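Clundska brings robot wrist servicing back in house at its Zurnutwood workshop

ZURNUTWOOD, December – Clundska is very pleased to share that the handling arm at its Zurnutwood workshop is now looked after from start to finish by the people who work beside it every day. Until this winter the arm's wrist had to be packed up and sent away whenever the gripper needed attention, and the cell could stand idle for as long as 46 days while everyone waited for the parcel to come home again.

Under the new routine, drawn up with the service firm Piltex, two trained fitters carry out a full wrist check in 90 minutes. They go over the bolts under the mounting plate, look along the cable for wear where it bends, clean the gripper finger and then run the arm slowly through its movements before handing it back to the morning shift.

"We were a bit nervous the first time, I don't mind saying so," said Troels Bergmann, workshop manager at Clundska. "You have this machine you rely on, and there you are with a hex key in your hand – but Piltex were patient with us, and by the second go we had stopped reading every line of the sheet twice." 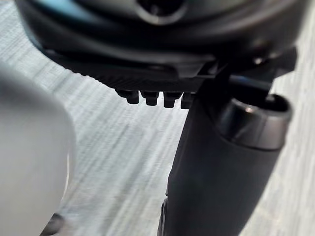

Words: Valdir Rangel, Clundska press desk

The bolt heads sit in a row along the underside of the black plate, with the cable running just beneath the wrist housing, and the fitters are asked to start there before they move on to the finger and its end cap. Anything that needs a new part is written up in the cell's own logbook, which now lives on a hook by the door.

Clundska will bring the same routine to its Zepeda site next, and would be glad to hear from neighbouring workshops who fancy coming along to a servicing morning. Please contact the press desk to arrange a visit.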